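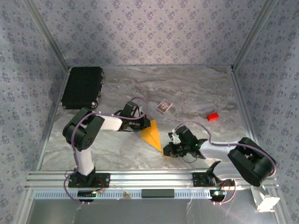 Warum übt ein Kurs mit zwei Roboterarmen ausgerechnet das Papierfalten? Weil Papier schwierig ist und wenig kostet, und weil jeder Teilnehmer sofort erkennt, ob eine Falte gerade ist.

Seit September besuche ich den Abendkurs im Verein Lostico. Deutsch ist meine dritte Sprache, deshalb schreibe ich langsam und bitte um Geduld. Unsere Gruppe besteht aus Gemechu Derese, Liya Gashaw, Kidus Gudeta und mir. Wir nennen uns Team Alemayehu, nach dem Großvater von Kidus, der Buchbinder war. Der Kurs wird von Thodoris Katsaros geleitet, und er ist streng mit den Protokollen.

Die Aufgabe klingt einfach: Ein Bogen Papier soll mit 2 Armen zu einem Flieger gefaltet werden. Einer von uns steuert, ein anderer schreibt mit, und nach 10 Versuchen wird gewechselt. Ich steuere nicht gern als Erster, denn meine Hände werden dann unruhig, und am Papier sieht man das sofort.

Am meisten Mühe macht uns das Festhalten. Wenn der eine Greifer zu stark zieht, verschiebt sich die untere Lage, und die Spitze wird schief. Wenn er zu wenig hält, öffnet sich die Falte wieder. Gemechu hat vorgeschlagen, dass man zuerst die Spitze fasst und erst danach die breite Seite bewegt. Liya macht es umgekehrt. Über diese Frage haben wir länger diskutiert als über das ganze Programm.

Für die Versuche nehmen wir jetzt orangegelbes Papier. Eine Falte in dieser Farbe erkenne ich besser als in Weiß, weil die Lagen verschiedene Töne bekommen.
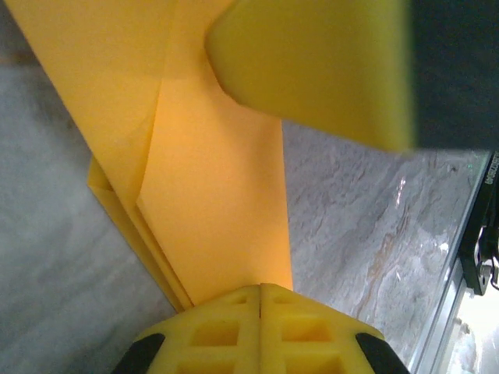 Was wir bis zur Vorführung noch machen müssen

Wir brauchen 300 Versuche im Protokoll, so verlangt es Thodoris. Außerdem muss ich die Anleitung für die neue Gruppe fertig schreiben, in der Wondimu Lemma mitmachen wird. Er hat mich schon zweimal gefragt, wo er die alten Protokolle findet. Sie liegen im Ordner «Cinitz», Wondimu, und der Versuch 8 fehlt dort, den habe ich noch zu Hause auf einem Zettel.

Wer von euch auch mit Papier arbeitet, kann mir gern schreiben, wie ihr die zweite Falte macht. Bei uns ist sie immer schlechter als die erste.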